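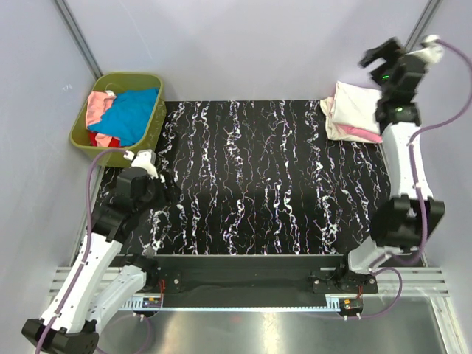
Redance folding mat and Sheehan basket: my laundry corner, reviewed

Home | Reviews | Laundry | Storage | About | Contact

1/14/20

I fold clothes the way other people watch TV, meaning every night and with very little thought, so when my old setup (a bath towel thrown over the dining table) finally got on my nerves I went shopping. I came home with two things, the Redance mat and the olive-green Sheehan basket, and I've had them long enough now to have opinions!

The mat first. It's black and textured with wavy streaks running down it, white mostly, with a few in faint pink, and I thought I'd hate the pattern. I don't. White shirts show up beautifully against it, and so does every bit of lint, so you'll want a lint roller close by. The texture is what I paid for. A T-shirt stays where you lay it while you do the second sleeve, and my old towel never managed that. It does have a smell for the first few days – kind of like a new shower curtain – so air it out before you put anything nice on it.

I park the finished pile on the top right corner and keep the basket off to the left, so the clothes travel one way. Whites and creams go together, though a pink something always ends up at the bottom of the stack. Sue me.

Now the basket. It's plastic, rectangular, with slightly rounded corners, and I like to lean it against the wall so I can reach in without bending. My big complaint is that it's on the small side. One bright blue garment thrown in loose and it already looks full, and anything red or salmon has to squash in around it. If you're washing for 5 people, get the Clustia one instead, it's deeper. For just me it's fine.

Would I buy them again? The mat, yes, tomorrow. The basket, maybe on sale.

Comments

Daryna Horobets: Does the mat go in the washing machine? Mine from Carik fell apart in April after one cold cycle.

Úna Hegarty: I wipe mine down with dish soap and let it dry over the tub. Agree on the lint, it's terrible with a cat.

Daryna Horobets: Thanks, ordering the mat and skipping the basket.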